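The yellow shelf

Every household has a colour it didn't choose. Ours in Brandville is yellow, and it arrived by way of the sponge aisle. My aunt, Lenuța Zamfir, has wiped benches for a living and for sport, and she holds that a yellow cloth is the only sort worth owning, as it shows you what you've done.
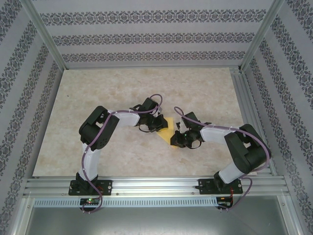 Benchtops were where I first lost the argument. I had wanted plain white and got marble pattern, on the grounds that it forgives crumbs. Against beige swirls like these, a flat bit of yellow stands out from across the room, so there is no pretending you couldn't find it. Lenuța considers this a moral advantage. I consider it a trap, usually sprung on Saturday.

Then came the organisers. A caddy with pockets moulded into the top is a seductive thing – you picture a life in which every small object goes home at night. I have owned 7. The best still has its rubber feet.
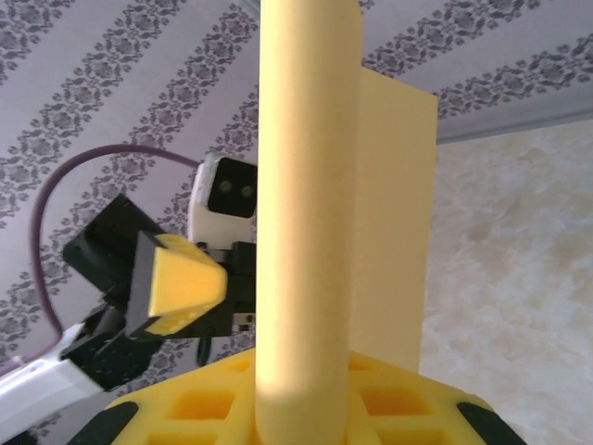
What to keep in the pockets

Nothing you love. Small compartments favour clips, batteries and the odd hex key, and they collect grey fluff that no cloth of any colour will reach. Lenuța uses a cotton bud and language.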